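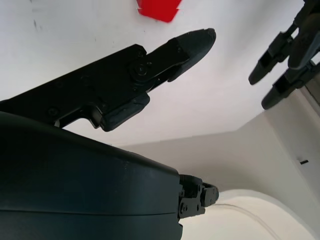
Black gripper with a round bolt near the end of its base plate.

How I free a stuck bolt without wrecking it

My old bike rack had been on the car since April and of course, when I wanted it off, two of the bolts wouldn't budge. I've rounded off enough heads in my time to know that brute force is a rubbish plan, so I rang Tuva Vik at the Nedgate repair shed and she talked me through it (thanks Tuva!).

First, brush off any loose rust with an old toothbrush. Then soak the thread in penetrating oil and go away. I mean properly away - I gave mine 58 minutes, had lunch and did the washing up.

Next, check your spanner fits. Mine take a 13 mm, and I'd been grabbing the adjustable one, which slips like mad. Use a ring spanner if you've got one and push it fully down over the head.

Now tighten it a tiny bit. Yes, tighten! That little nudge can crack the rust, and then you turn it back the other way, slowly. If it squeaks, stop, add more oil and rock it to and fro.

Still stuck? Tap the head a few times with a small hammer and leave it overnight. One of mine needed that, the other came out on the first evening.

Before you put it all back, wipe the threads and add a dab of grease. I do the gate hinges at the same time, while my hands are already filthy.

Updated 2022-09-28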